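Gallery: Small Metal Hardware and Keyring Parts

This page collects bench views of the small metal items that sit in the mixed tray: split rings, tags, springs and handled bits. The tray is sorted twice a year. Items are grouped by closure type first and finish second, and anything that can't be matched to a group goes in the jar marked Gerby. The work surface is a dark wood-grain top, which gives reasonable contrast against bright metal and poor contrast against anything blackened.

Storage codes follow the Akmont drawer labels. Drawer 6 takes rings and flat tags. Drawer 7 takes anything with a spring.

1. Handled item with coil

Red handle, with a coiled metal spring section. Held clear of the table, handle end down. Filed in drawer 7 by the coil, as the handle colour is not used for sorting.

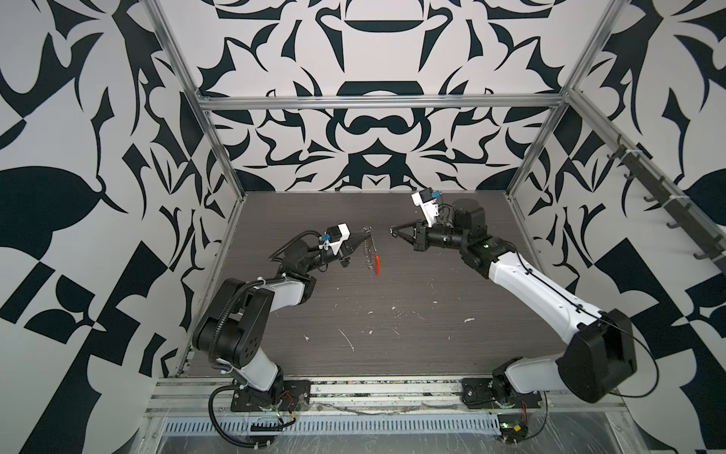
2. Rings and flat disc

Split rings are kept with whatever was on them when they came in. Separating the parts saves drawer space but makes it hard to put a set back together, and an odd tag without its ring tends to end up in the jar. Ring sizes are taken across the outside with calipers, in millimetres, and written on the bag - never on the drawer label.

A large silver split ring lies flat, with a second metal ring overlapping it and stacked partly inside. A smaller ring stands upright nearby. The flat silver disc to the right has a hole in it and is stored with the rings. 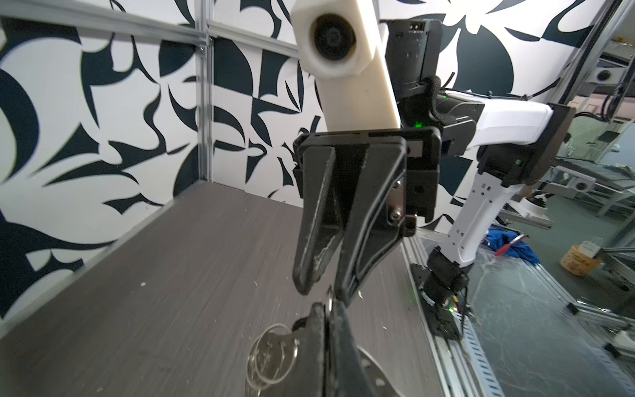
Text and page layout: Demetrio Mateos
Posted Nov 10, 2018

Notes on bagging

Resealable bags come in boxes of 100, and the 40 mm width is enough for most ring sets. Larger rings go in the Lindholm tins on the lower shelf. Don't force a ring into a narrow bag; the seam splits and the small parts end up in the bottom of the drawer.

Plated and unplated pieces are bagged separately where the finish can be identified. Where it can't, write "finish unknown" on the bag and leave it at that. A magnet sorts out plain steel quickly, but it says nothing useful about the plating on top.

Coils are stored relaxed. A spring left compressed under other hardware may take a set, so drawer 7 is filled one layer deep and the overflow goes to the Enik cabinet, second shelf, grey bin.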